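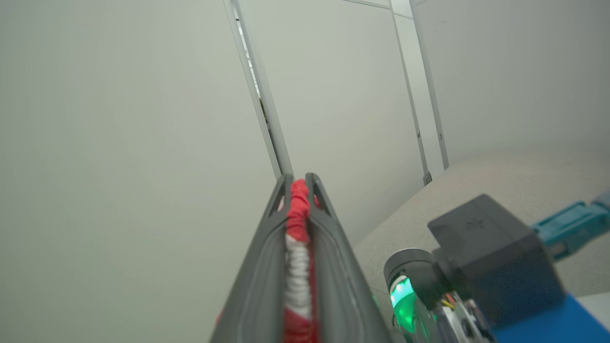

4.3 布をつかむという仕事について

家事のなかで機械にいちばん任せたいものは何かと尋ねると、洗濯物の片付けを挙げる方がたいへん多く、私たち自身も毎晩のように同じことを願いながら暮らしている。そこで本節では、前節までに述べた食器や工具の扱いからいったん離れて、布を拾い、広げ、置くという、人の手ならほとんど考えずに済ませてしまう仕事について、少し紙幅をいただいて述べておきたい。

試行には、Sarnaと名づけた課題集に収めた布製品29点を用いた。ハンカチのように平たいものから、袖や縁に細かなひだの寄ったものまでを含み、できるだけ普段の引き出しの中身に近づけたつもりである。制御にはNenarentの第二版を使い、7月の予備実験で決めた把持力の上限をそのまま引き継いだ。上限をもう少し下げるべきではないかという議論は最後まで続いたが、途中で条件を変えると前半の記録と比べられなくなるので、今回は据え置いた。

全594試行のうち、布を拾い上げて指定の位置に広げて置くところまで人の助けなしに進んだものは226試行であった。四割に届かない数字であり、家庭でお使いいただける水準とはとても言えないが、拾い上げるところまでに限れば成績はずっとよく、失敗の多くはそのあとの「広げる」段階に集まっている。つまむことと、つまんだものの形を知っていることとは、どうやら別の能力らしい。

つまんだ布がどのような姿になるかは、図4を見ていただくのが早いと思う。二本の指に挟まれた赤と白の布は横向きの細かなひだに畳まれ、帯のように重なっている。人であればここで指先を少しずらし、布の縁を探って手繰り寄せるところだが、この状態から縁の位置を推定するのは現在の手法ではかなり難しい。見えている面がどこまで続いているのか、色の境目が縫い目なのか単なる重なりなのか、画像だけでは決めかねることが多いのである。失敗した試行を一つずつ見直したところ、112試行では縁の推定の誤りが最初のつまずきになっていた。残りについては、持ち替えのときに落としたもの、置いたあとに角が折れ込んだもの、制限時間を超えたものなどが入り交じり、きれいに分類しきれなかったことを正直に書いておく。

なお、縁を見失った場合に一度置いてつかみ直す手順も試してみた。見ているとなんとも健気で、応援したくなる動きなのだが、つかみ直すたびに布がさらに丸まってしまう例もあり、回数を増やせばよいというものでもなかった。二度目までのつかみ直しには効果が認められ、三度目以降はほとんど差がなかったため、本稿の集計では二度までを一試行の内に含めている。

作業場での用途を想定したTemeck条件、すなわち布の種類があらかじめ分かっていて、置き場所も固定されている条件では、同じ指、同じ制御のままでも動きに迷いが少なくなる。タオルばかりを扱う仕事場であれば、人がそばについて時折手を貸す形での導入は、そう遠い話ではないだろうと私たちは考えている。一方、家庭の洗濯物は毎回顔ぶれが違い、裏返しのものも、絡み合ったものもある。次節では、縁の推定に触覚の情報を加えた場合の結果を、Kleinschmidt条件での比較とあわせて報告する。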